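白壁の擦れ跡の落とし方と衣類の仮置き

艶消し塗装の壁に付く黒い擦れ跡は、家具の背、キャスター、かごの縁などの接触で生じる。ソファ際と巾木の上は特に付きやすい。放置すると埃を抱き込み、除去に手間がかかる。

手順
1. 乾いた布で表面の埃を払う。
2. 消しゴムで跡の端から中心へ軽くこする。
3. 残った場合は中性洗剤を薄めた液を布に含ませ、固く絞って押さえる。
4. 水拭きの後、乾拭きする。

メラミンスポンジは艶消し面に光沢むらを残すことがある。使用前に目立たない箇所で試す。一箇所の往復は最大8回とし、落ちなければ塗料の補修に切り替える。 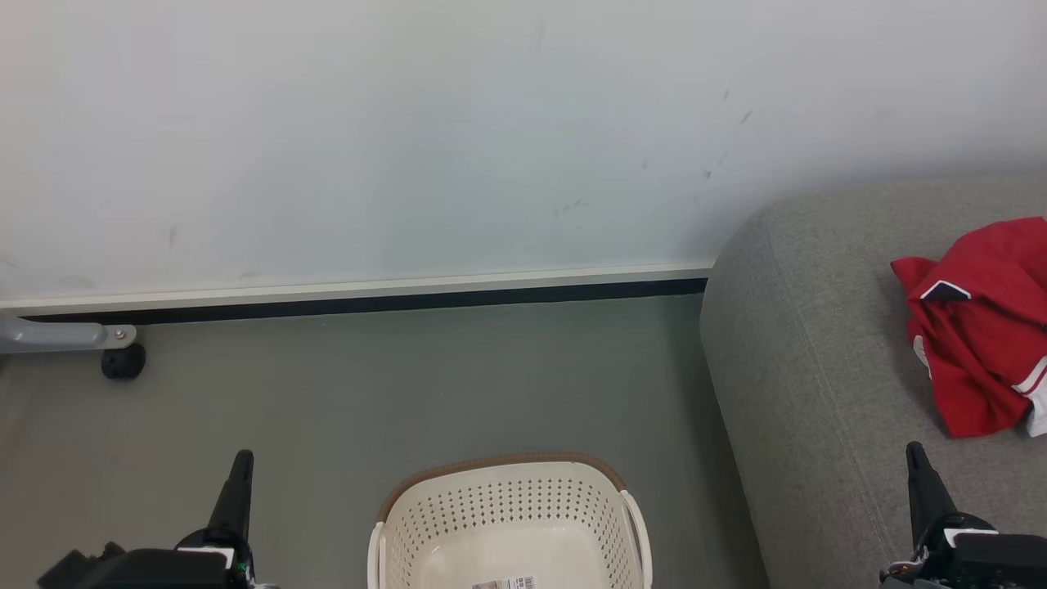 擦れ跡のある白壁とグレーのソファ、手前は洗濯かご

洗濯かごは壁から9センチ以上離して置く。側面に穴のある樹脂製は通気がよく、乾いた衣類の仮置きに向く。湿った衣類は入れたままにせず、6時間以内に洗うか干す。

布張りのソファに色の濃い服を置く場合は、湿り気がないことを確かめる。赤や紺は湿気で座面に色移りすることがある。

キャスター付き家具は車輪の向きを壁と平行にそろえ、ロックを掛ける。巾木の上端は月に一度、乾いた刷毛で埃を払う。

更新日:2022年10月22日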